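Tablero de mesa Karkier, acabado mate marrón

Referencia 1706 – Serie Karkier – Distribuye Prondulstead

El tablero Karkier es la pieza superior de nuestras mesas de trabajo grandes. Se vende suelto, sin patas, para quien ya tiene una estructura o quiere renovar una mesa vieja sin cambiar todo el mueble. Lo fabricamos para comedores, talleres de cerámica, cocinas de escuela y salas de costura, es decir, para lugares donde la mesa se usa muchas horas y se limpia muchas veces.

La superficie es mate. Muchos clientes nos preguntan por la versión brillante y la respuesta es que dejamos de producirla: bajo una lámpara fuerte molestaba a la vista, y las marcas de los dedos se notaban demasiado. El acabado mate perdona más. Una taza, un plato o un bol se arrastran sobre él sin ruido desagradable, y el tono marrón combina bien con vajilla de colores claros.

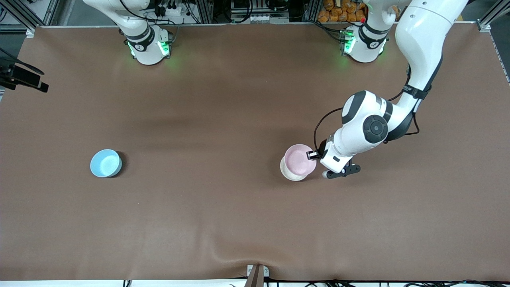 Tablero en color marrón, con bol azul claro a la izquierda y dos boles apilados a la derecha.

Medidas y peso

Largo: 1.889 mm
Grosor: 26 mm
Peso: alrededor de 26 kg
Puntos de fijación: 6, en la cara inferior

El ancho se corta según pedido. Indique por favor la medida en milímetros en el campo de observaciones, y no en centímetros, porque hemos tenido confusiones. Los tableros cortados a medida no se pueden devolver, salvo que lleguen con un defecto de fábrica.

Montaje

Se recomienda montar el tablero entre dos personas. Colóquelo boca abajo sobre una manta, presente la estructura encima y marque los agujeros con lápiz antes de atornillar. Los tornillos vienen en una bolsa dentro del embalaje – no utilice tornillos más largos que los suministrados. Apriete primero los de las esquinas y después los dos centrales.

Compatible con los bastidores Hirose de altura fija. Para los bastidores Hirose regulables hace falta el juego de pletinas Biroment, que se pide aparte y tarda unos días más en llegar. Si su estructura es de otra marca, envíenos un dibujo con las medidas y le decimos si sirve.

Limpieza y cuidado

Paño húmedo y jabón neutro es suficiente para el uso diario. Las manchas de café o de salsa salen mejor si se limpian en el mismo momento. No use estropajo metálico ni productos con disolvente, que dejan zonas con brillo y luego no hay forma de igualarlas. Las ollas calientes se ponen siempre sobre un salvamanteles.

Para arañazos pequeños ofrecemos el lápiz de retoque Biroment en el mismo marrón. Conviene probarlo antes en la cara inferior, porque el color se aclara un poco con los años.

Entrega

El tablero viaja plano, protegido con cartón y cantoneras. Revise el embalaje delante del transportista y anote cualquier golpe en el albarán. Las reclamaciones por daños de transporte se aceptan durante los seis días siguientes a la entrega.

Los pedidos recibidos antes del 26 de junio conservan el precio de la tarifa anterior.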